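# Getting Clothes to Last: Notes for the Evening Talk

September 5, 2026. Library meeting room, slot is 90 minutes including questions. Bring water.
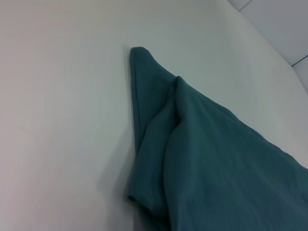 ## Opening

Start with the question I get most often at the repair table: how long should a shirt last? People want a number of years. I can't give one. A shirt worn once a month and a shirt worn twice a week live different lives, and years don't tell you much. Wears and washes do.

Ask for hands: who has thrown out something in the last year that still fit? Wait for the hands. Then ask what was wrong with it. Usual answers are pilling, a stretched neck, a stain, a small hole near the hem, "it just looked tired." Write them on the board, because I come back to each one later.

Say up front that this is a talk on washing, drying, storing and small mending. I am not going to cover dry cleaning, leather or wedding dresses. If someone asks about a wedding dress, send them to Howells on the main street. They do that work and I don't.

## Part 1: Washing less

Most everyday clothes get washed more than they need. The wash itself does a lot of the wearing out. Cloth rubs on cloth, fibers work loose, and the lint in the dryer screen is your clothes leaving.

(Hold up the jar of lint. Let it go around the room.)

Points to make:

- Underwear, socks and gym clothes get washed after every wear. No argument there.
- T-shirts depend on the person and the weather.
- Sweaters worn over a shirt can go many wears. Hang them over a chair overnight before they go back in the drawer.
- Jeans: spot clean and air out. I'm not going to tell anyone to put jeans in the freezer. I tried it and they came out cold.
- Sweatshirts and fleece fall somewhere in the middle. Cuffs and neck get dirty first, so look there.

Somebody usually asks about smell. Airing out works for cooking smells and mild wear. It doesn't do much for sweat that has dried in, especially in polyester. Those need a wash, and a second rinse helps.

## Part 2: The machine

Slow down here. People take notes on this part.

**Load size.** Too full and nothing moves, so the soap doesn't rinse out. Too empty and in some machines the clothes slap around. You should be able to get your hand in flat on top of a dry load.

**Sorting.** Everyone was taught to sort by color. Sort by weight and surface too. A soft knit washed with jeans gets rubbed by zippers and rivets all the way through the cycle. If you only change one habit after tonight, keep towels and denim away from knits.

**Inside out.** Turn knits, dark colors and anything printed. Close zippers. Leave shirt buttons open, because a closed button pulls on its own thread.

**Temperature.** Cold is fine for most of it. Warm for sheets and towels. Hot if someone has been sick or the item is very greasy, and only if the label allows it.

**Detergent.** Most people use too much. The cap lines are hard to read and the biggest one is meant for a big dirty load. If your dark clothes come out stiff or with pale streaks, use half as much for a few weeks and see. I pour into a small measuring spoon kept on the shelf. The cap stays on the bottle.

**Fabric softener.** I don't use it. It leaves a coating, and on towels and athletic clothes the coating keeps water from soaking in. If people like the smell, that's up to them.

Slide with the care symbols goes up here. Don't read all of them out. Cover the tub, the triangle, the square and the iron, and mention that a bar under the tub means a gentler cycle. Handout has the rest. I printed 200 for the fall talks, so there are plenty, and people can take one for a neighbor.

## Part 3: Drying

The dryer is hard on elastic. Waistbands, bra straps and leggings should be hung up or laid flat. Heat makes elastic brittle and then it goes all at once, usually in public.

For heavy knits, lay them flat on a towel. Press, don't wring. Pull the shape back by hand while it's damp: shoulders first, then side seams, then hem. A wet sweater on a hanger will grow.

For people in apartments without much room — this comes up every time — a folding rack over the tub works, with the bathroom fan on. Leave space between things. Cotton that takes more than a day to dry starts to smell and you end up washing it again, which defeats the purpose.

If they do use the dryer:

1. Shake each piece out before it goes in. Twisted sleeves stay damp when the rest is done.
2. Use medium heat or lower.
3. Take things out when seams are still a little damp and let them finish in the air.
4. Clean the screen every load.

Mention the Zanik rack only if asked. It's the one I own. The hinge is fine and the feet slide on tile. I put rubber caps on them.

## Break

Ten minutes. Put the sample box out on the side table so people can handle the pieces. Check that the needle tin is closed before anyone's kids get to it.

## Part 4: Stains

Keep this short. Stains could eat the whole evening.

Rule for the room: deal with it early, blot, work from the outside in, and don't put it in the dryer until the mark is gone. Heat sets most stains.

- Grease: dish soap, rubbed in with a finger, left for a while, then a wash as warm as the label permits.
- Blood: cold water. Salt if that's all you have.
- Coffee and tea: cool water right away, then regular detergent.
- Ink: it depends on the ink. Test alcohol on an inside seam first.
- Deodorant marks: a dry sponge takes off the white streaks. The yellow ones are a longer job, and old ones may not come out.
- Tomato: rinse from the back of the cloth.

Someone will bring up baking soda and vinegar together. Mixed, they mostly cancel each other out. Used separately, each has some use. Move on quickly or it turns into a debate.

## Part 5: Pilling

Pills are loose fibers that have tangled into little balls. They show up where things rub: under the arms, along the sides, where a bag strap sits. It doesn't always mean the cloth is cheap. Some soft yarns pill early and then settle down once the short fibers are gone.

A battery shaver does a good job on flat knits. Lay the garment on a table, hold it smooth, go lightly. Keep away from seams and from any spot that is already thin. Demonstrate on the gray sleeve. Pass the sleeve around with one half done so they can feel both sides.

A fine comb works too but takes longer. Don't use a razor. I know people do. I have also repaired the results.

## Part 6: Small mending

I only teach two repairs at this talk. More than that and people go home and do none.

**Sewing a button.** Double thread, knot, go through from the back. Put a toothpick across the top of the button so the stitches aren't too tight. After six passes, take out the toothpick, wrap the thread under the button a few times, tie off behind. Takes five minutes once you've done a few.

**Closing a seam.** Most "holes" that people bring me are seams that have let go, and the cloth itself is fine. Turn it inside out, match the edges, and backstitch along the old line. Start a little before the gap and finish a little after it.

For real holes in knits, mention that darning is covered in the Drorkesside workshops in January. Sign-up sheet is by the door. Those run 2 hours and needles are provided.

## Part 7: Putting things away

Knits folded, wovens hung. Nothing goes into storage dirty, even if it looks clean. Moths like skin oil and food, and old sweat turns yellow over a summer.

Cotton bags or a lidded bin both work. Cedar smells nice and helps a bit when it's fresh. Sand the blocks lightly once a year. I have Uketen bins under the bed and the lids fit well enough.

Leave some room. Clothes jammed in a drawer get creases that take steam to remove, and you stop wearing what you can't see.

## Questions

Go back to the board and the list from the opening. Check each one off. If "looked tired" is up there, ask what people would try first now.

Leave time for the ones who brought something in a bag. Lamp is in the blue crate, extension cord underneath. Room has to be back in rows by nine.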